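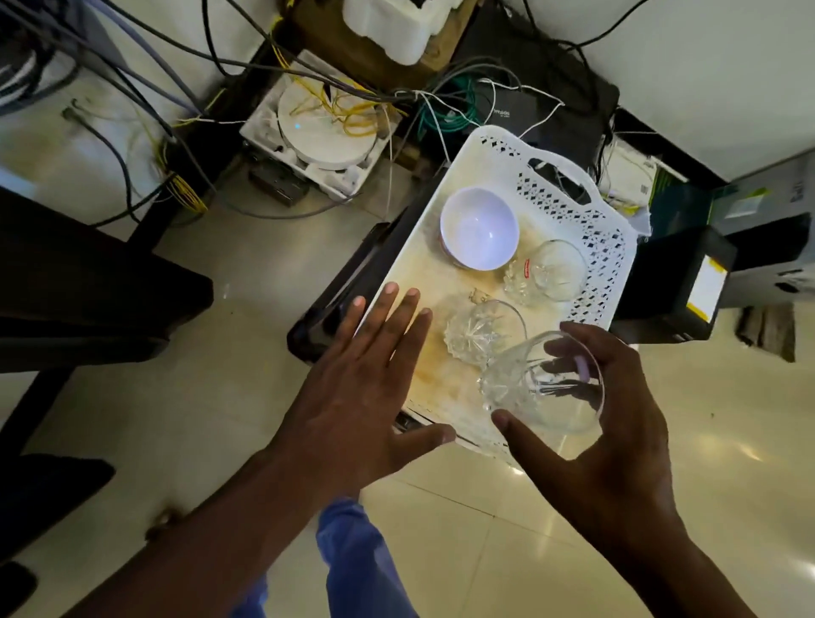

Household demonstration recording

Household demonstration recording is the practice of capturing ordinary domestic tasks, as people carry them out in their own homes, so that the recordings can be used as examples for a learning system. It belongs to the wider field of robot learning from demonstration. The person doing the task is usually called the demonstrator, and one unbroken recording of one task is called an episode.

Background

Early work on learning from demonstration relied on guiding a robot arm by hand through a motion, or on steering it from a distance. Both methods give exact records of joint positions, but they are slow and tie the work to a laboratory. Recording people directly gives up some of that precision in exchange for a much wider range of rooms, objects and habits. The view is most often taken from the height of the head, so that the hands and the object being handled stay in sight for most of the episode.

Method

A session normally begins with a walk through the home, during which the demonstrator and a session lead agree on the tasks to be recorded. Rooms are left as they are. Cables, boxes, appliances and stored goods stay in place, as a system trained only on cleared surfaces tends to do poorly on crowded ones.

Tasks are given as short instructions, such as "put the glasses on the tray" or "gather the curtain." The demonstrator is not told which hand to use or in what order to work. Most protocols ask that the hands be still for a moment at the start and end of each episode, which makes later cutting easier. An episode in which something slips or has to be done again is generally kept and given a separate label.

Types of task

Tasks are commonly grouped by the kind of object involved. Rigid objects include bowls, boxes and tumblers. Clear glass is treated as a class of its own, because its edges are hard to find in an image and its surface takes on the colors of whatever lies behind it. Cut patterns add bright points that can be mistaken for separate objects.

Soft objects include clothing, bedding and curtains. They have no fixed shape, and a label that gives only the position of the object says little about its state. Annotators therefore mark where the fabric is held and whether it is spread, folded or gathered. Work above shoulder height is recorded less often than work at a table or on the floor, and is considered useful for that reason.
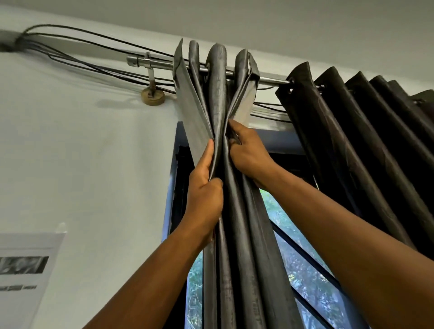
Gathering a curtain panel by hand at the rod, a two-handed task with soft material.

Annotation

After a session, each episode is divided into steps and each step receives a short description in plain language. Contact between hand and object is marked at its first and last moment. Two annotators work on the same episode separately, and differences between them are settled by a third. Steps that both annotators found unclear are left out of the training set but kept in the archive.

The Urnham collection

The Urnham collection is a set of household recordings prepared by Bavbridge under the direction of Mutua Mwakalinga, with Desta Assefa responsible for annotation. Its first release, dated January 23, 2019, contained around 2,000 episodes from 30 homes and used a list of 149 task instructions. A revised set of labels followed in April of the same year. The revision changed the treatment of two-handed tasks: the first release named a single leading hand, while the later one described each hand on its own.

Limitations

A human hand has more freedom of movement than most grippers, and a motion that is simple for a person may have no close match on a machine. Recordings of this kind also carry no direct measure of force. A light hold on a glass and a firm one may look the same. Kipchumba Masanja has argued that such material is best used to teach the order and goal of a task, with the fine motion learned on the robot itself. Brian Mwaipopo has taken the opposite view - that hand paths can be carried over if enough homes are included - and the question remains open.

Privacy is a further concern. Homes contain papers, labels and screens, and reviewers are expected to check each episode for readable personal details before release.

See also

Learning from demonstration
Deformable object handling
First-person video
Transparent object detection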